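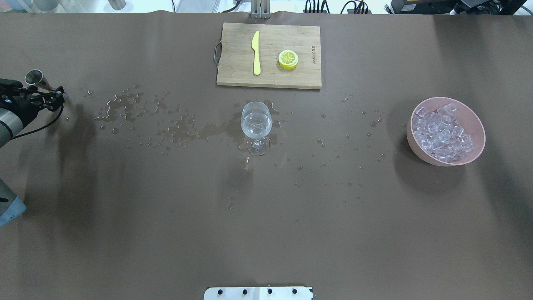 Lemon water station at Stestwood: board and knife at the back, glass in the middle, ice on the right, jigger in the gripper.

How to share a drinks station with the arm

These steps are for bar staff on the Stestwood site. They replace the sheet from February.

1. Lay brown paper over the whole tabletop. Smooth it flat with your hands.

2. Put the cutting board at the far side with the long edge facing you. Slice the lemon yourself. The arm does not cut fruit, and the yellow knife stays on the board when you step back.

3. Fill the pink bowl with ice cubes and set it on the right. Stand the wine glass between the bowl and the arm.

4. Hand the jigger to the gripper with the arm paused. Check that it is held firmly, then press start.

5. Watch the first pour. If water lands on the paper, pause the arm before you reach in. Wipe around the foot of the glass and change the paper if it is soaked.

6. Write each spill in the log with the time and the drink.

What changes on your shift

The arm takes over measuring for plain orders. In the trial at Nassar it handled 68 of these in an evening. You still cut, garnish, carry and talk to guests, and you now wipe down more often than before. One person per shift is named as station lead and gets 15 minutes of paid setup time. Hours stay as they are on the current rota.

Questions about shifts go to Niamh Nic Aodha. Faults go to the Bundov desk, extension 83.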